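"First the Hand, Then the Brain": a Conversation with the Robotics Club in Prumton

Soledad Arellano started the Kuvari club with 5 students and one table. Now it has 13 members, and they meet at four in the afternoon, when the other classes are finished. I visited them in December, two months before the regional contest, and spoke with her and with one of the oldest students, Refugio Cárdenas.

The contest task sounds simple. A gripper must pick up objects of daily life and put them in the correct place. The students do not know before which objects they will receive.

"Last year we trained with cubes of foam," Arellano told me. "Our gripper was excellent with cubes of foam. Then the judges gave us a shoe." She laughed, but she says that on the bus home it was very quiet.

After this experience the club changed its method. Before a motor moves anything, a student must carry the gripper in the hand and do the task in this way, many times, while a camera records. The club calls these recordings "lessons". When I came they had 422 of them, and Cárdenas had made the biggest part.

"At the beginning I thought it is boring work," he said. "I wanted to write the program. But when you hold the gripper yourself, you understand how little it can do. You have two fingers. You can't feel anything. You come from the wrong side and the object runs away from you." 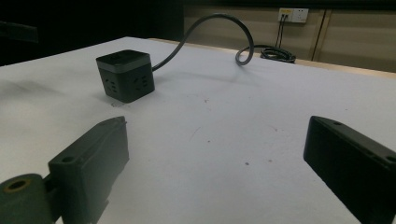 I asked him which objects are the most difficult. He answered without thinking: everything that has a cable. "A cup stays a cup. With a cable, you pull here and it moves there. If the cable is stiff, it pushes back against you. I did one lesson nine times because I always closed the fingers too early."

His notebook, which he let me read, has a page for each kind of mistake. "Too early" has the longest page. The second longest is "too high". On the cover he has written Mrema, the name the students gave to their robot. Cárdenas was against this name and voted for Urell, but he lost.

Arellano was a teacher of mathematics for many years and did not study robotics. She doesn't hide it from the students. "When they ask me something, often I must say, I will look at it tonight. In the first year I was ashamed of this. Now I think it is good for them to see an adult who is searching."

She has a rule that bad lessons are not deleted immediately. The group watches them together and somebody must say in one sentence what went wrong. Roughly half of each meeting goes to this, and not all of the students like it. Cárdenas told me that two of his friends left the club for this reason and went to play volleyball. One came back.

What do they expect from the contest? Arellano does not want to speak about places. She would like the robot to try every object, also the ones it will drop. Cárdenas is less modest.

"I want that they give us the shoe again," he said. "We have 13 lessons with a shoe."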